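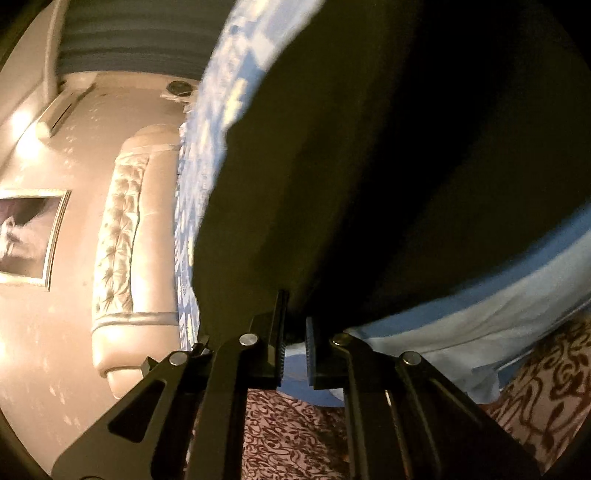 Dynamic material on my cloak goes back to the default color every time I load a save. The project is called Voloner, third person, and the player can dye the cloak at a vendor in the town level (Tranitz). Dyeing works fine during play. I save, quit, load, and the cloak is the flat gray from the parent material. The look I'm after is close to the cloth in the photo, nearly black with soft folds and a bit of sheen on the curved lower edge, and I get that with two parameters, DyeColor and SheenAmount. Both are in the save object. I print them on load and the values are right. They just don't show up on the mesh.

Setup is: BeginPlay on the character creates the dynamic material instance and stores it in a variable. The game mode loads the save, gets the player character, and calls ApplyDye with the two values. No errors in the log.

tarnfeld
1/31/24

pixelhusk
Are you creating the instance more than once? If the mesh gets set after you make it, the variable still points at the old one and you're changing parameters on something that isn't on the mesh anymore.

tarnfeld
Only in BeginPlay, one node. I searched the blueprint.

pixelhusk
Ok but does anything call Set Skeletal Mesh or Set Material after that? Equipment code usually does.

oddgate
Put a delay of 0.2 before ApplyDye and see if it fixes it. It's a load order thing. I had the same problem with hair color and a delay sorted it, never had to touch it again.

bracket_9
Please don't fix load order with delays. It works on your machine and then somebody with a slow drive gets the gray cloak. Use it as a test if you want, then take it out.

oddgate
Mine has been out since May and I haven't had a single report. Not everything has to be textbook.

bracket_9
How many items are you restoring? If it's one hair material, sure, you can get away with it. An equipment system with a few slots is different.

oddgate
8 slots. Still fine.

tarnfeld
Tried the delay at 0.2, no change. At 1 second it works most of the time but you can see the cloak pop from gray to dark, so I can't ship that anyway.

@pixelhusk you were right that something else is touching it. I use the Dratham inventory plugin and it has an EquipFromSave function that runs on load. It sets the mesh for every slot. I didn't write it so it didn't come up when I searched my own blueprints.

pixelhusk
That's it then. It swaps the mesh, the material slots get reset, and your instance is orphaned.

Does the plugin have an event for when it finishes? Bind to that, create the dynamic instance there, store it, then call ApplyDye. Take the create node out of BeginPlay completely.

tarnfeld
There is one called OnSlotsRestored. It fires once per slot though, not once at the end.

bracket_9
It should pass the slot name. Branch on the cloak slot and ignore the rest. Or move creation into ApplyDye itself, so it grabs whatever material is on the mesh right now, makes an instance from it and sets the values. Then it doesn't matter who calls it or when.

pixelhusk
I'd stay away from making a new one every time ApplyDye runs. If he has a color slider at the vendor that's a new instance for every tick of the slider.

bracket_9
Then check first. Get Material, cast to MaterialInstanceDynamic, if the cast succeeds use that one, if it fails create it. Two extra nodes.

pixelhusk
Yeah, that's fine.

mossjaw
Jumping in with a different option. If the dye is only two values you could use Custom Primitive Data and skip dynamic instances. You set the floats on the component. Nothing to orphan when the mesh changes. I moved 200 NPC outfits over to it in my project (Sang) and the restore code got a lot shorter.

tarnfeld
Would the values survive the plugin swapping the mesh?

mossjaw
They're on the component and not the material, so if it keeps the same component, yes. If it destroys the component and makes a new one you're back to setting them again. Check which one it does.

tarnfeld
It keeps the component. I'm going to stay with the dynamic material for now because the vendor preview already uses it, but I'll look at that for the NPCs.

tarnfeld
Update. Removed the create node from BeginPlay, put the cast check inside ApplyDye, and call it from OnSlotsRestored when the slot is Cloak. Loaded 11 different saves and the color is right in all of them, no pop. Sheen is right too.

One leftover problem, the gloves use the same parent material and now they're gray when they start out unequipped. Is that the same thing?

pixelhusk
Probably. What's your branch doing for the other slots?

tarnfeld
Nothing, it only continues on Cloak. Ok, I see it. Adding Gloves to the check.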